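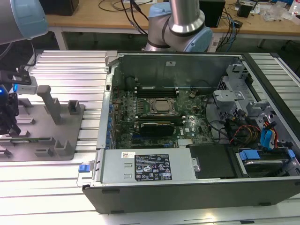 Offener Rechner mit Dell-Platine, der Prozessor liegt frei.

30. Dezember 2022

Zwischen den Jahren räume ich auf, dieses Mal die Rechnungen. Ich wollte wissen, was ich 2022 für Technik ausgegeben habe, und zwar neu gekauft gegen gebraucht und repariert. Die Zettel lagen in einem Schuhkarton, der Rest im Postfach.

Neu gekauft habe ich einen Drucker von Fovex für 140 Euro. Er druckt, mehr will ich nicht von ihm. Ärgerlich ist, dass er sich nach jedem Stromausfall neu mit dem WLAN verbinden will und dafür ein Kabel verlangt, das nicht beiliegt. Das Handbuch besteht aus einem Faltblatt mit Piktogrammen.

Gebraucht gekauft habe ich mehr. Im September war ich bei Pešek, dem Laden hinter dem Güterbahnhof, der Geräte aus Büroauflösungen verkauft. Dort habe ich einen Monitor, eine Tastatur und ein Notebook mitgenommen, zusammen für 400 Euro. Das Notebook hat einen Kratzer auf dem Deckel und einen Akku, der für den Arbeitsweg reicht. Beim Monitor fehlte der Standfuß. Einen passenden habe ich über Pimport bestellt, die Lieferung kam nach drei Wochen und enthielt die falschen Schrauben. Ich habe dann welche aus der Kiste im Keller genommen.

Eigentlich wollte ich im Herbst einen komplett neuen Rechner kaufen. Das Angebot hatte ich schon ausgedruckt. Dann habe ich aufgeschrieben, was ich am Schreibtisch tatsächlich mache: Texte, Tabellen, Fotos sortieren, abends mal einen Film. Nichts davon lief zu langsam. Langsam war nur das Hochfahren, und daran war eine alte Festplatte schuld. Die habe ich gegen eine SSD getauscht, das Übertragen der Daten lief über Nacht. 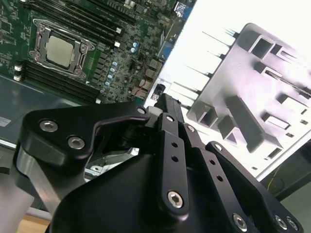 Was mich bei gebrauchten Geräten weiterhin stört, ist die Suche nach Informationen. Bei Bürorechnern gibt es oft dasselbe Modell in etlichen Varianten, und die Händler schreiben nur die Baureihe ins Angebot. Ob ein zweiter Arbeitsspeicher hineinpasst, welches Netzteil verbaut ist, ob noch ein Anschluss frei ist, das steht selten dabei. Bei Pešek darf man vor dem Kauf nachsehen. Beim Versandhandel muss man fragen und bekommt einen Textbaustein zurück.

Auch die Garantie ist so eine Sache. Für das Notebook habe ich ein Jahr bekommen, für die Tastatur nichts. Den Kassenzettel habe ich kopiert, weil Thermopapier nach ein paar Monaten verblasst. Zwei ältere Belege aus dem Karton waren schon nicht mehr zu lesen.

Die alten Sachen sind noch nicht alle weg. Der vorige Drucker ging zum Wertstoffhof, die Festplatte habe ich überschrieben und aufgehoben. Ein Netzwerkschalter von Katen liegt seit dem Umzug im Regal und funktioniert vermutlich noch. Den stelle ich im neuen Jahr in die Kleinanzeigen, zusammen mit den Kabeln, die zu keinem Gerät mehr gehören.

Die Rechnungen sind jetzt nach Monaten abgeheftet. Als Nächstes kommen die Versicherungen dran, der Ordner ist deutlich dicker.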